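February 14, 2019 — Coltness access road, surface check

Walked the unpaved section with Socorro Correa, gate end toward the trees. Purpose was to settle where the regrade starts and whether the Greton material is still worth ordering. Henryk Laskowska wants a yes or no on the order before the next budget round.

Chainage by wheel, zeroed at the gate post. Total to the end of the dirt is 436 m. The old sheet says otherwise, but that one was zeroed at the culvert, so don't mix the two. I have crossed out the old figures in the folder and initialed them.

**Crossfall.** Digital level on the 2 m straightedge, readings every 40 m. The right side holds its shape and drains to the verge. The left side is close to flat over most of the length and reverses in two places, both under the big trees. Readings are on the yellow sheets, to be typed up. Sheet 3 has a smudge where I wrote over a value; the lower number is the correct one.

**Ruts.** Shallow. Deepest reading 34 mm, left wheel path. Most were well under that and I stopped writing down anything below 10. The straightedge rocks on stones, so clear them off by hand before taking a reading. Socorro repeated the first set without clearing and got values that were no use to anyone.

**Loose material.** Three bags taken, labeled L1, L2, R1. L is left of the ruts, R is right. Dry sieve only for now. Vasanthi has the oven booked for moisture and can fit ours in after the Lirkus job.

**DCP.** Two points, one each side. Right side refused early at 33 blows and I moved the cone over and tried again with the same result. Left side went down without trouble. The upper rod thread is worn and needs replacing before it is used on another site. Tagged it.

Photo, looking along the road from the near end of the straight: 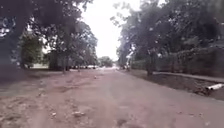 For the grading itself, I would scarify the left half only and leave the compacted side alone. Full-width ripping was Ynyr Eynon's suggestion in the May note. It would break up the one part that is carrying load properly, and we would then have to compact it again with a roller we don't own. Half-width work means the blade has to feather in along the center or we get a ridge. Ask the Raju operator if he is comfortable doing that in one pass.

Shade is the other question. The left verge stays shaded under the canopy and I expect it to dry more slowly after rain, but I have nothing measured to support that. Prakash suggested two moisture tubes, one each side at the same chainage, read weekly. Cheap enough. He has the tubes.

On the Greton order: hold. The fines content from L1 and L2 decides it. If the left side is short of fines, blending in the Greton would help the surface bind. If it isn't, we are paying haulage for nothing.

To do

- sieve L1, L2, R1
- replace DCP upper rod
- type up yellow sheets, correct sheet 3
- call Raju re blade work
- get tubes from Prakash, pick chainage
- straightedge end cap is loose again — glue didn't hold, try a screw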